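How a Robot Club Teaches a Robot to Pick Things Up

Picking up a box is easy for you. You see it, you reach for it, and your hand closes when it touches the sides. You learned how to do this as a baby, and you dropped a lot of things along the way.

A robot has to learn it too. At the Prornham Robot Club, 17 students between the ages of nine and thirteen are working on that job this year. Their robot is called Bidden. The students are getting it ready for the Ocampo Cup, a contest where school robots move packages from one shelf to another.

What the robot has to do

The rules of the Ocampo Cup fit on one page. Each team gets a set of shelves and a pile of packages. The robot must find the right package, pick it up, carry it to the other shelf and let go of it. A team gets points for each package that ends up in the right place. It loses points for each package that falls on the floor.

Teams may not touch the robot during a run. They can't steer it with a remote control, either. The robot has to work out what to do from what its cameras and sensors tell it.

A sensor is a part that measures something. Some sensors measure light. Some measure how hard a part is being pushed. Your skin and your ears are sensors too, in a way.

The gripper

The part of a robot that holds things is called a gripper. It does the work of a hand, but it doesn't have to look like one. Some grippers have two fingers. Some have three or more. Some have no fingers at all and use suction, like a vacuum cleaner hose that gets stuck to a pillow.

A gripper needs to squeeze hard enough that the package doesn't slip. If it squeezes too hard, it can crush the package. The right amount is different for every object. A can of soup needs a different squeeze than a bag of chips.

Janelle Padilla is twelve and works on the gripper team. She keeps a notebook with one page for each kind of package. On each page she writes the squeeze setting the team tried and what happened. The page for the bag of chips has the most crossing out.

Seeing up close

People who build robots often put a small camera near the gripper, at the place where your wrist would be. A camera across the room can show where a shelf is. But when the robot reaches in, its own arm can block that view. A camera at the wrist moves with the gripper and looks at things from close by.

The view from a wrist camera can be hard to understand at first. Parts of the robot take up a lot of space in it. Things can look blurry, and shiny parts reflect the light.

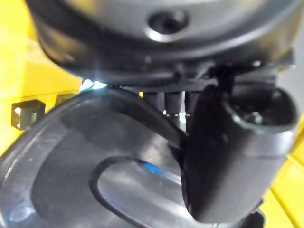
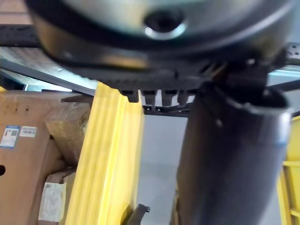 Both views have dark robot parts close to the camera and bright yellow behind them.

A computer doesn't know which parts of a picture matter. To a computer, a picture is a long list of numbers. Each number tells how bright or what color one tiny dot is. The program has to find patterns in all those numbers.

Teaching with examples

One way to teach a program is to show it many pictures that people have already labeled. The club decided to label 2000 pictures. They started in April, and everybody took turns.

To label a picture, a student looks at it on a computer and draws a line around each thing that matters. Then the student picks a name for it from a list. The list has words like "package," "shelf," "floor" and "robot." Another student checks the work. If the two students don't agree, they look at the picture together.

"Robot" is on the list for a good reason. Bidden has to know which parts of the view are its own. If it mistook its finger for a package, it would try to pick itself up. In the first week of testing, it tried to do that twice.

After the pictures are labeled, the program practices on them. It makes a guess, compares its guess with the label, and changes itself a little. Then it does the same thing again, many times. This is called training.

Testing

You can't test a program with the same pictures it practiced on. That would be like taking a spelling test with the answers on your desk. So the club kept 78 pictures in a separate folder. The program never sees those during training. When training is done, the students use them to find out how well it really works.

Gaetano Morelli teaches the club. He asks the students to write down every wrong answer and look for things the wrong answers have in common. One group found that many of their mistakes came from pictures with a lot of glare. Glare is bright light bouncing off something smooth. The group added more pictures with glare to the training set and tried again. The new program made fewer mistakes with shiny objects, but it got a little worse at finding corners. They are still working on the corners.

Staying safe

A robot arm can be strong, and it doesn't notice people the way another person would. The club has these rules:

Stay behind the line when the arm is switched on.
Tie back long hair and roll up loose sleeves.
Say "moving" out loud before you start a run.
One person always stands next to the stop button and does nothing else.

The stop button is big and red, and anyone may press it. You don't need permission.

Try it at home

You can find out what it's like to be a gripper. You'll need 2 wooden spoons, a friend, and a few things that won't break, such as a sock, a small cardboard box and an orange.

Hold one spoon in each hand. Try to pick up each object using only the spoons, and move it to the other side of the table. Which one was the hardest? Where did you have to squeeze?

Now close your eyes and let your friend tell you where to go. Your friend is your camera. Your friend can say "left," "right," "forward," "back," "squeeze" and "let go," and no other words.

Write down what went wrong and try again with a different word list. The students at Prornham played this game at their first meeting. They ended up adding the word "slower."

Words to know

Gripper: the part of a robot that holds things.
Sensor: a part that measures something, such as light or force.
Label: a name that a person gives to something in a picture so that a program can learn from it.
Training: the practice a program does with labeled examples.
Glare: bright light bouncing off a smooth surface.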